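**Curidgate Office Supply: Desk and Counter Equipment**

# Motska Small Parts Tray, Pink

The Motska tray is intended for small items that are easily lost on a desk or service counter. It has rounded corners, sloping inner walls and a flat floor, and is supplied in one matte color, a soft salmon pink. Silver-colored contents are easy to find against it.

The tray is approved for use at all Nendance reception desks, mail rooms and copy stations. It replaces the Schumacher divided dish, which will remain available to departments until current stock is used up.

## Suitable contents

- Short strips and part strips of staples
- Paper clips and binder clips
- Push pins, with the points facing down
- Keys and key tags

Liquids, ink pads and food should not be placed in the tray.
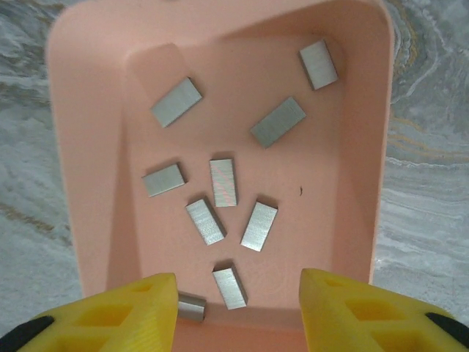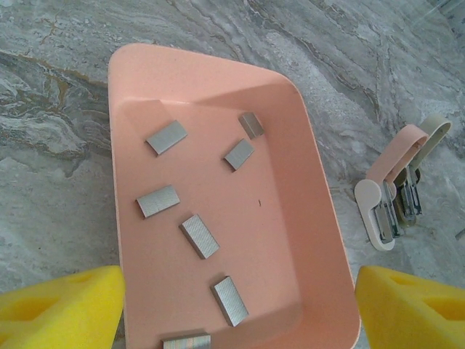 *Motska tray in pink, with small silver-colored pieces laid out on the tray floor.*

## Use with staple strips

Part strips left over from refilling a stapler may be kept in the tray until they are needed. Strips should be placed in a single layer, with space between them, so that each can be picked up without breaking. Strips of different sizes should be kept in separate trays. Bent strips and loose staples should be discarded at the end of the day.

## Care

Wipe the tray with a soft, damp cloth and dry it before refilling. Do not use scouring pads, which will mark the matte finish. Dust and paper scraps tend to gather where the floor meets the walls, and a dry brush may be used there.

## Ordering

| Item | Detail |
|---|---|
| Catalog number | 300-22 |
| Color | Pink |
| Sold as | Pack of 2 |
| Full carton | 36 packs |

Departments may order single packs through the supply request form. Orders for a full carton require the signature of the department head. Unused trays may be returned within 22 days of delivery if the pack has not been opened.

Questions about this item should be sent to Corinne Villanueva, Desk and Counter Equipment.

Page revised 29/07/2018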